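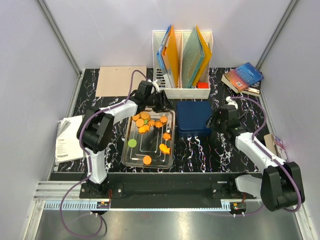

Wornis Installs Two-Arm Sorting Cells at Ngau Packing Site

June 28, 2023 – Wornis has commissioned rail-mounted two-arm cells at its Ngau site, which packs 1,000 mixed trays per shift. The 87 packing employees keep their current grades. Hand sorting moves to the cells; operators take over loading, fault clearing and final inspection.

"Training began in May and takes 70 hours per operator," said Ragnvald Hellström, site operations manager.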